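Unit 4: Storage Density and Slotting
Course handout, revised 6th September

4.1 Terms

A storage location is the smallest addressable space in a warehouse. A location may hold one item number (dedicated) or several (mixed). Slotting is the assignment of item numbers to locations. Cube utilization is the volume of stored goods divided by the usable volume of the location, given as a percentage.

Usable volume is always less than gross volume. Wall thickness, lips, dividers and hand clearance are subtracted first. Students who use outside dimensions in the problem set will get figures that are too high.

4.2 Divided bins

A divider turns one location into two or more without changing the footprint on the shelf. The compartments do not have to be equal. An unequal split suits a pair of items with different demand, with the faster item in the larger compartment. Each compartment needs its own address in the location file. If both share one address, a count error in one item cannot be separated from a count error in the other.

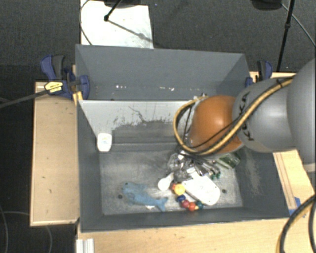 When should a bin be divided instead of replaced with two smaller bins?

Divide when the two items are picked by the same route and neither fills half of the bin between replenishments. Use separate bins when either item moves often enough to be relocated on its own.

4.3 Worked case: Drodstead

The Drodstead site carries 3000 item numbers across 9 aisles. Before re-slotting, bins were undivided and average cube utilization was 33 percent. Slow items were paired by weight class and pick frequency. Replenishment stayed on an 18-day cycle, and the December peak was left out of the demand data.

Item weight is the limit most often missed. A compartment can pass the volume test and still put the bin over its rated load. Check both.

4.4 Reading and problems

Read the Floveo slotting guide, sections on minimum and maximum levels, and the Ortuño case notes. Problems 1 to 6 use the Vavumeo data file. Show units at each step.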